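Ticket 1511: Artikel mit chinesischer Bezeichnung im Drudgate-Shop nicht auffindbar
Status: gelöst – gemeldet von Kulsoom Butt, Filiale Midtbø
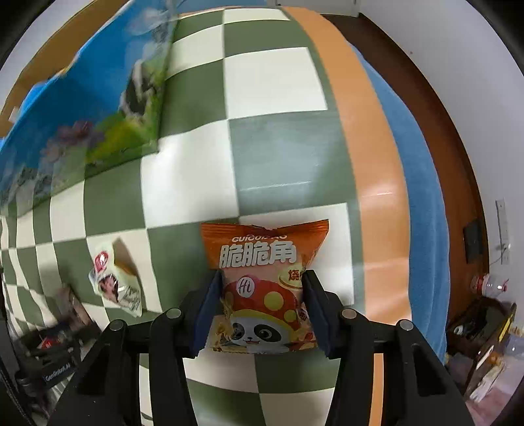

Anhang 1: Orange Snacktüte mit dem Aufdruck 脆脆角

Fehlerbild: Die Suche nach der Originalbezeichnung liefert null Treffer. In der Artikelliste stehen an der Stelle des Namens nur Fragezeichen. Über die Artikelnummer 389 lässt sich der Datensatz normal öffnen. Betroffen sind alle Artikel aus dem letzten Import, rund 218 Datensätze.

Bearbeitung (Faisal Naqvi):
Browser und Schriftarten geprüft, kein Unterschied. Die Lieferantendatei von Brarkum ist sauber in UTF-8 gespeichert. Die Fragezeichen stehen bereits so in der Datenbank – der Fehler entsteht also beim Einlesen.

Ursache: Nach dem Update auf Foltum 2 war der Zeichensatz der Importverbindung wieder auf latin1 gesetzt. Umlaute kamen durch, chinesische Zeichen nicht.

Lösung: Verbindung auf utf8mb4 umgestellt, Importdienst neu gestartet, Datei erneut eingelesen. Danach den Suchindex komplett neu aufgebaut. Ein Teilindex reicht hier nicht, die alten Einträge bleiben sonst stehen.

Rückmeldung Kulsoom Butt, 2. April 2020: Suche funktioniert, auch mit Teilbegriffen. Auf den Regaletiketten fehlen die Zeichen noch.

Naqvi: Etikettendruck läuft über eine eigene Vorlage. Dafür neues Ticket angelegt, zuständig ist Marisol Oyelaran.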